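Drindora Hand-Held Teaching Gripper

6 min read
13 shares · 4 comments

If you have ever tried to teach a robot arm a chore by typing in positions one after another, you already know how long an afternoon can get. The Drindora is our way of making that afternoon shorter. You hold it in your hand, you do the job the way you would like the robot to do it, and the recording goes off to be used for training. There is no arm in the room while you work, no pendant to learn, and you can carry the whole kit to the kitchen, the packing bench or wherever the job really happens.

We started building these at Plemport because Valter Midtbø, who runs our small workshop, was tired of driving to customers with an arm strapped down in the back of a van. Most of what he needed from those visits was a person showing how they pick up a cup or fold over the corner of a cloth, and a person can do that perfectly well with a tool in one hand. The first model was heavier than it should have been (our wrists remember it), and the present one is the fourth we have been willing to put a name on.

How it works in the hand

The Drindora has two fingers that close toward each other when you squeeze the trigger, and a camera that sits behind them and looks out over the work. The camera sees what the robot's wrist camera will see later on, so the closer you keep to the robot's way of reaching, the better. You will notice after a few tries that you begin to move a little more slowly and squarely than you would with bare fingers, and that is a good habit to fall into. Squeeze gently, lift, set down, let go, and pull straight back before you start the next one.

Each recording begins with the fingers open and nothing between them. Hold still over the table for a moment, let the camera settle on the surface, and then go in. People who are new to this tend to rush that opening pause, and we did too, but the training software uses it to work out where the fingers are when they're at rest, and a clean start saves a good deal of trimming later.

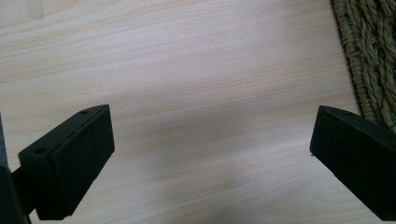
Page last changed: 3 May 2025

The fingers are matte black with squared edges, and each has a flat pad on its inner face. We went through a shiny finish early on and gave it up, as bright reflections kept wandering across the recordings whenever somebody worked near a window. A plain wooden table makes a very nice surface to learn on. Shadows from your own hand and from the tool are nothing to worry about, and neither is a mat or a tray lying off to one side. We'd encourage you to leave such things where they normally live! A robot that has only ever seen a bare table tends to be thrown by the first place mat it meets.

The pads come off when they wear. A spare pair is in the box, along with the small driver you need, and changing them takes a few minutes once you have done it before. Please change both sides together, even if only one looks tired, or the grip will start to pull toward the newer pad.

How many times do I have to show it?

This is the question we get most, and the answer depends on the job. For one simple pick and place, with one kind of object, we suggest 100 recordings to begin with. If the object changes shape or the starting spot moves a lot, plan on 200. Åsmund Strömberg, who looks after training for our customers, once sat down with a bakery that wanted boxes filled in a particular order, and they stopped at 800, though he will tell you that the second half went much faster than the first. Spread the work over several people if you can. Everybody reaches a bit differently, and the robot benefits from seeing that.

Throw out the recordings where you fumbled and gave up. Keep the ones where you fumbled and recovered, so the robot has something to go on when its own grip slips.

Hand-held or remote control?

We also sell the Zistton, a leader arm that lets you steer a real robot from a chair beside it. It's the better choice for jobs where weight matters, or where the robot has to reach around something a person would simply lean over. For everyday tabletop work we reach for the Drindora first, and plenty of customers use both: the hand tool for the bulk of the recordings, and remote control for the last awkward corner of the job.

Recordings from either one open in Tô, our desktop program, where you can play them back, cut the ends, and mark the good ones. Tô comes with the kit and has no yearly fee.

In the box

Drindora gripper with camera fitted
One spare pair of finger pads
Pad driver
Charging cable
Wrist strap
Printed starter guide
Carrying case

Ordering and loans

We build the Drindora in small batches, and the next batch is planned for March. If you would like to try one before you buy, write to Åsmund and tell him a little about the job you have in mind and the robot you plan to use. He keeps two loan kits and will happily talk you through your first recordings over a video call. Loans run for 13 days, and we only ask that the pads come back clean.

4 comments · Share this page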